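Recording demonstrations with a hand-held gripper
Posted Oct 12, 2025 by Ifeanyi Fashola

These are the steps we use at Flileneo to teach an arm a new pick-and-place task by hand.

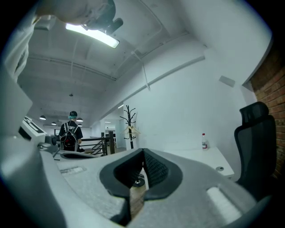 You do the task yourself with the gripper in your hand, and the recordings are later used to train the arm. A simple task needs 150 good takes. Plan on two sessions, as your wrist will get tired in one.

Before you start

Charge the gripper and clear at least 23 GB on the recorder. Wipe the lens with a dry cloth. Open and close the fingers fully a few times and check that the width reading in Osagie follows them. If it sticks at one value, restart the program and try again.

Mapping the room

Walk slowly through the area where you will be working, pointing the gripper at walls, furniture and corners. Bare white walls give the tracker very little to hold on to, so spend longer on things with edges. Go back to your starting point before you press stop. If the map will not close, delete it and walk the route again at a slower pace.

Recording a take

1. Hold the gripper at chest height with the fingers open.
2. Press record and wait for the tone.
3. Move to the object at a steady speed. Keep your other hand out of the way.
4. Close the fingers, lift, carry and set down.
5. Open the fingers, back off a hand's width and press stop.

Move the object a little between takes. Change where you stand as well. If you drop something, finish the take and mark it as failed in Osagie. Don't pick the object up and carry on in the same take.

Checking your takes

Play back every tenth take at double speed. Look for jumps in the path, which usually mean the gripper was turned too quickly. In our last set, from May, we kept 104 takes after the first check and had to record the rest again.

Export the folder when you have enough. Leave the map file in it, or the import will fail.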